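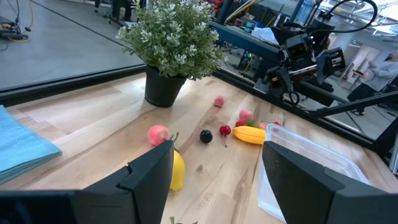

SKEKWOOD, January – The Skekwood Housing Cooperative has approved a revised plan for the shared kitchen and dining hall on Loris Street, and members will begin to see changes in how the space is booked, cleaned and paid for before the end of the winter season. The plan was adopted by the Board following two open meetings and a written survey to which 83 households replied.

The dining hall has served members since the cooperative was founded. It was designed for a community in which most households ate together several evenings a week. That pattern has changed. Many members now work evening shifts or travel to Kuusk for employment, and the communal supper, once held nightly, takes place twice a week. At the same time, demand for the hall in the morning and early afternoon has grown, chiefly among parents of young children and members who have retired.

Under the revised plan, the hall will open at 6 a.m. and will be available without booking until noon. Afternoon hours may be reserved by any member household in blocks of two hours. Evenings remain set aside for communal suppers and for the general meetings of the cooperative, which take priority over private bookings as they always have. A household may hold no more than two reservations at one time.

The Board considered a proposal to charge a fee for every booking and decided against it. Private gatherings of more than 30 guests will carry a cleaning charge, payable in advance to the office. All other use by members remains covered by the monthly dues. Outside groups may apply in writing, and their requests will be reviewed once a month.

"The survey was clear that people want the hall to stay open and easy to use," said Inese Kļaviņa, who chairs the Board. "They were less agreed on who should wash the pots."

On that question, the plan sets out a simple rule. Each group is responsible for leaving the kitchen as it found it, including the ovens, the sinks and the floor. A checklist will be posted by the pantry door. Where a group does not meet the standard, the office will send a written notice, and a second notice within the same season will suspend the household's booking rights until the following season.

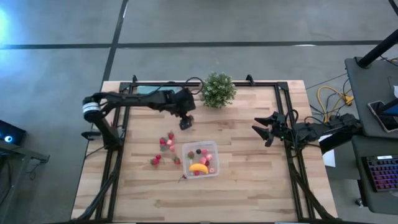

The plan also addresses food storage, which drew more written comments than any other subject. The large refrigerator will be divided by shelf, with the upper shelves kept for the supper team and the lower shelves open to members for no longer than two days. Items must carry a name and the day they were put in. Unlabeled items will be removed each morning. The chest freezer will be reserved entirely for communal purchases, including the bulk orders placed with the Prustamum growers' market in late summer and fall.

Members have asked whether the bulk orders will continue. They will. Last season the cooperative bought 915 pounds of apples, squash and root vegetables through the market, and the Board regards the arrangement as sound. Aigars Rozīte will again coordinate orders and deliveries. Order sheets will be available at the office from late July, and payment is due when the sheet is returned. Members who missed a collection last year are asked to name a neighbor who can collect on their behalf.

Several repairs will be carried out alongside the new arrangements. The extractor hood will be serviced, the two worn burners on the older range will be replaced, and the storm door at the rear entrance will be rehung so that it closes fully. The Board has set aside $350 for small kitchen goods, among them cutting boards, ladles and a second set of measuring cups. Suggestions may be left with Ferenc Hajdu at the office. Larger equipment will be considered in the spring budget – a new dishwasher has been requested, and prices are being gathered.

The supper team is in need of additional cooks. Training in food handling will be offered to any member who wishes to join, at no cost, and those who complete it will be added to the rotation with an experienced cook for their first three suppers. Ojārs Paulauskas, who has led the team for the past four years, will step back at the end of the season but has agreed to remain available for advice.

The full text of the plan may be read at the office or requested by mail. Members who rent out their unit are reminded that booking rights pass to the tenant for the length of the lease, and that the office must have a current copy of the lease on file before a reservation can be accepted.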